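Demonstration gathering (robot learning)

From the Cumora wiki of bench automation

Demonstration gathering is the work of producing examples for a robot learning system by having the robot do the task, usually under a person's control, while everything it senses and does is written to disk. Also called demo collection, or teleop collection when the person steers from a distance. The recordings are then used to train a policy, most often by imitation. One complete recording of one try is an episode.

See also: Teleoperation; Behavior cloning; Fixture plate; Episode (data); Relabeling

Overview

A learned policy copies what it is shown. So the quality of the examples sets a ceiling on the policy in most cases, and a good part of the cost of a project sits here, in the operator hours. Simulated examples are cheaper but tend to fall short on contact – insertion, latches, cables, anything that bends or clicks. For those tasks real recordings are still the usual choice.

A typical episode holds the joint positions of the arm, the opening of the gripper, the commands sent, one or more camera streams, a time stamp on each and a short text label naming the task. Force readings where the arm has them. Some sets also carry a success flag, set by the operator right after the try.

Methods

Leader and follower. The operator moves a small arm, the robot copies it. Easy to learn, good for two-handed work. Little or no feel of contact on the cheaper rigs.

Hand guiding. Operator takes hold of the robot itself and moves it through the task. Good feel, but the hands get into the camera view, and the policy may learn to expect hands. Often replayed afterward without the person and recorded a second time.

Handheld controller. Position of the controller drives the position of the gripper. Quick to set up. Drift is a problem on long episodes, most groups re-zero between tries.

Scripted. A program runs the motion with small random changes. Cheap and clean but narrow. Used to pad out easy stages such as the approach to a part.

Computer assembly as a task family

Desktop computer work is a common bench task for gathering. The parts are cheap and easy to replace, and one case gives several skills at once: straight insertion (memory), careful placing (processor), levers and latches, screws, soft cables. The tower is usually laid on its side with the panel off so that the arm can come down from above.

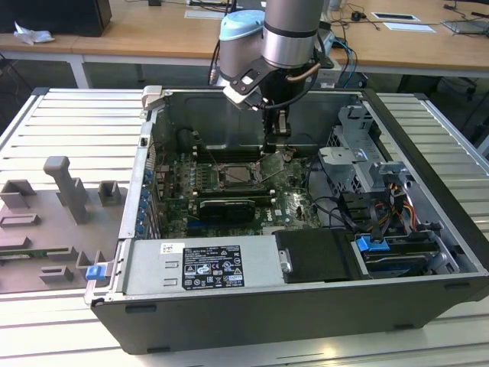

Gripper over the memory slots of an open tower. Gray fixture plate on the left.

Memory insertion is the part most often recorded first. Fingers come down vertically between tall neighbors, and there is not much room. Small errors matter: a module that is a little off in angle will sit on top of the slot and not go in, and the cameras may not show the difference. Operators are told to make contact slowly, feel or look for the key notch, then press. The pressing stage is short, so it is easily lost in a long episode, and some sets cut it out as its own clip and weight it more heavily in training.

Cables are the main nuisance. They shift from one episode to the next and cover parts of the board. Opinions differ on tying them back. Tied cables give a cleaner set and a weaker policy.

Fixtures

A fixture plate holds parts in known spots, in or near the reach of the arm, so that each episode can start from a similar state. Without one, much of the shift goes to resetting. Too much order has a cost too, the policy learns the spot and not the part. The usual fix is to move the plate a little every so often, and to turn or slide the case as well.

The Flollen set

Flollen is a small set built around case work, gathered on a single arm with a parallel gripper. 1045 episodes, 31 task labels, 3 operators. Labels run from single moves ("grasp module", "open lever") up to longer chains. Around 16 percent of episodes are marked as failed and were kept on purpose, in a seperate folder.

Notes on the set:
The early episodes have a slower camera rate and should be resampled before mixing.
Operators differ in style. One regrasps a lot. Training on all of them together works, but the regrasping shows up in the policy.
Labels were typed by hand for the first part of the set, so check for spelling variants.
No bimanual episodes.

The set was recorded with Flivetti, a logging tool that starts and stops on a foot pedal. Pedal stops are often late and leave a tail of still frames at the end of the episode. Trim these. A policy trained on the untrimmed files tends to freeze after the grasp.

Failed and recovered tries

Practice varies. Older guides say throw out any episode with a mistake in it. More recent practice keeps episodes where the operator slips and then recovers, as these show the policy a way back from bad states. Plain failures with no recovery are normally left out of imitation training but are useful for training a success detector.

The Kneževič split is one way of handling this. Each episode is cut at the first mistake. The part before goes in with the clean data, the recovery goes in as its own episode with its own label, and the mistake itself is dropped. Works well for insertion. Less clear for cables, where it is hard to say where teh mistake starts.

Common problems

Clock offset between cameras and arm. Even a small offset hurts contact tasks. Check at the start of every shift.
Operator watching the bench directly while the policy only gets the cameras. The person then uses information that the policy never sees. Have them work from the screens if possible.
Long pauses. Operator thinking, arm still. Policy learns to pause.
Lighting change over the day, morning sets and 4 p.m. sets can look like two different rooms.
Worn finger tips. Grip changes slowly and no one logs it. Note the date of each swap in the session file.
Label written before the task is done and not corrected after.

How many episodes

No fixed rule. Depends on the task, the variation wanted and the model. More variety in start states generally helps more than further repeats of the same start. This section needs expanding, sources wanted.

Categories: Robot learning | Data collection | Bench automation | Articles needing sources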